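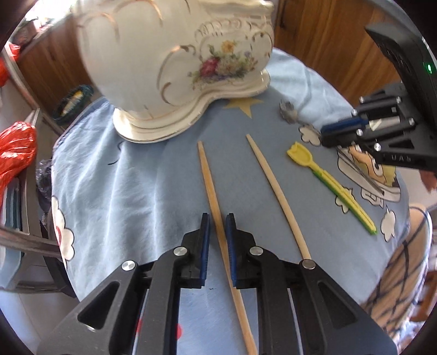 Table Setting and Clearing Assistants – Part Time

Willems is hiring people to set and clear tables at our Prondach site. The work is done at ordinary household tables, with tablecloths, chopsticks, vases and the other small things that end up on a table at home.

What you will do

Lay out and pick up chopsticks, one at a time or in pairs
Clear toys and small ornaments to the place given on the task sheet
Straighten creased tablecloths between rounds when the sheet asks for it
Move porcelain and other breakable pieces with both hands
Write down the table number and finish time after each round

A shift starts at 11 a.m. and runs four hours with one break. Most people finish 48 rounds in a shift once they know the sheets. The first two shifts are paid training.

What we ask for

You must be 18 or older and able to stand for most of the shift. Steady hands matter more than speed. You don't need restaurant experience, but you should be comfortable using chopsticks. Please tell us about any wrist or shoulder trouble before you start.

Pay and place

Pay is $139 per shift, paid every second week. People who complete all shifts in February get an extra $200. The site is on the second floor of the Flerkon building, with an elevator at the rear entrance. Parking is free after 10 a.m.

How to apply

Send a short note to Hiba Kanaan at the Willems front desk with your name, a phone number and the days you can work – no resume needed. We have 11 places open.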